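## Where the Tea Is Kept

In the test kitchen at Cleltetti, a housewares cooperative in Tosville, the tea drawer used to be the last place anyone thought to tidy. It held loose packets, torn boxes, a honey dipper and several kinds of chamomile that had been bought in different years. When the cooperative opened its kitchen to residents in January, it was the drawer that visitors asked about most often.

The question is a practical one. Tea is sold in boxes of many shapes, and a household that enjoys variety soon fills a shelf with cartons that are mostly air. The cooperative's survey of 350 Tosville households found that the average kitchen held 29 open boxes, bags and tins of dry goods, and that tea made up the largest share of them.

Cleltetti's current program, known as Gruvora, asks participants to take individually wrapped packets out of their cartons and stand them on edge in a divided tray. Packets in a row can be read at a glance, and a household can see when one kind is running low. The program recommends a tray with partitions narrow enough to keep a short row upright. Where a compartment is too wide, a small block of wood will fill the gap.
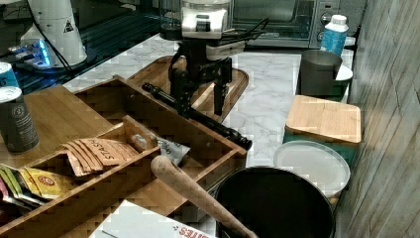
How long will wrapped tea bags keep once they are out of the box?

Individually wrapped bags keep well until the date printed on the carton, provided the wrappers are sealed and the tray is away from the stove. Participants are asked to copy that date onto a slip of paper and place it at the back of each row. Unwrapped bags should go into a tin with a tight lid.

The choice of tray has been a matter of some discussion. Bamboo is light and wipes clean, and it can be carried to the table when guests are present. Plastic trays cost less and tolerate a damp counter. The Kalinowski workshop, which has supplied the cooperative with kitchen woodwork since 2000, prefers solid maple, although its trays are heavy and few drawers in older Tosville apartments are deep enough to take them.

Counter space is the other concern. A tray of this kind shares its surface with cutting boards, rolling pins and stockpots, and on baking days it is usually the first item to be moved. Gruvora's printed guide suggests a permanent place beside the kettle, at least 5 inches from the sink. Households without that much room may keep the tray in a cupboard at shoulder height.

Herbal and black teas should be given separate compartments, as strongly scented blends can pass their aroma to milder ones even through paper. Mint is the most frequent cause of complaint.

The guide is available at the cooperative's front desk. Trays may be borrowed for one month before purchase, and those returned with stains are sanded and lent again.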